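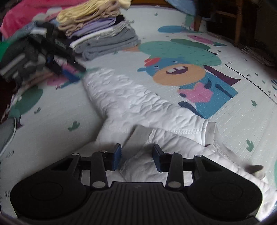 1/ OK, gripper thread, as promised to the handful of you who keep asking. I've been swapping finger pads and cameras on our hand-held grippers for weeks now and I finally have opinions. Mostly about laundry, sorry.

2/ Short version for the scrollers: soft blue pads beat the hard gray ones for cloth, the camera matters more than I thought, and I was wrong about the springs. Long version below, get a snack.

3/ What I compared: the Firum fingers (parallel linkage, blue pads) and the Enura fingers (same mount, stiffer, hard gray pads). Same handle for both, same camera mount, same pile of clothes. My own clothes at first, then a bunch of baby stuff, and baby stuff is way harder!

4/ Baby clothes are all cuffs. Ribbed cuff sewn to padded body sewn to another cuff, and every seam is a different thickness. Quilted fabric is the worst of it. You close on one of those puffy cells and it feels like you've got plenty, then you lift and you've got a pinch of nothing.

5/ The gray pads would slide right off the quilting unless I squeezed like crazy. The blue ones have some give, so the fabric kind of sinks in and stays put. I could pick up a sleeve by the ribbed edge on the first try most of the time. Most. Let's not get carried away.

6/ Where Enura wins: thin flat stuff on a hard table. Those stiff tips get under one layer of a T-shirt and leave the bottom layer alone, and the soft pads love to grab both. If all you do is T-shirts, buy the stiff ones and ignore me.

7/ Weight! My handle with the Firum fingers and camera comes to 485 grams on the kitchen scale. That's nothing for a minute. After an hour of folding with one in each hand my forearms had a lot to say about it. Karabo Msimang wraps the grip in tennis tape and swears it helps. I tried it and I think she just has stronger arms.

8/ The camera part. It sits behind the fingers looking forward, so you always get both pads in view plus whatever you're reaching for. I love that for folding, you can see exactly how the gap lines up with a cuff. The wide lens also means the corners go dark, and I've made peace with it.

9/ What I have not made peace with is blur. Fold gently and every stitch is sharp. Swing something big and light-colored through in one go and all that lovely detail turns to soup, while the pads and the pivot pins stay nice and crisp because they're riding along with the camera.
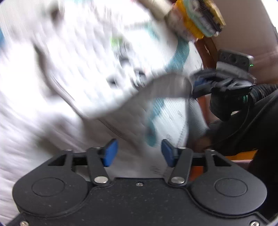 10/ So I shortened the exposure. Less blur, more noise, and the dark things got really dark. Black gloves and black sleeves basically turned into one shape. Then I added a lamp and white fabric started blowing out on the bright side. You chase it around the room. I ended up somewhere in the middle and stopped touching it.

11/ If you're setting one of these up, light the room first and mess with the camera second. I did it backwards and lost an evening.

12/ Controllers, quickly. I ran the Cakaseo board and the Du Plessis one. Cakaseo logs finger width more smoothly, Du Plessis starts up faster and doesn't care if you yank the cable. I yank the cable constantly, so you can guess which one lives on my handle now.

13/ About the springs. I said back in the spring thread (ha) that the lighter return spring was the way to go. Blagoje Grgić told me it would get lazy and I argued with him for 6 whole replies. He was right. After up to 2,000 closes mine was opening noticeably slower and I was nudging it with my thumb. Stiffer spring is in, apology has been delivered.

14/ Pads wear too, by the way. The corners go first, then you get a shiny patch where cloth slips. I keep 5 spare pairs in a drawer and swap when I catch myself squeezing harder than usual — very scientific, I know.

15/ Dust! The matte black housings show every single speck of it. Fleece is a menace. I wipe the lens before every run now because one piece of lint in the wrong spot will be in every clip you record and you won't notice until you're reviewing them at midnight.

16/ Still on my list: a textured version of the blue pad, and a slightly narrower tip to see if I can get that one-layer T-shirt grab without giving up the quilted stuff. Hoping to have both by October.

17/ If you've run soft pads on towels, please tell me how it went and what you had to change. I have a whole closet of towels waiting and I'm a little scared of them.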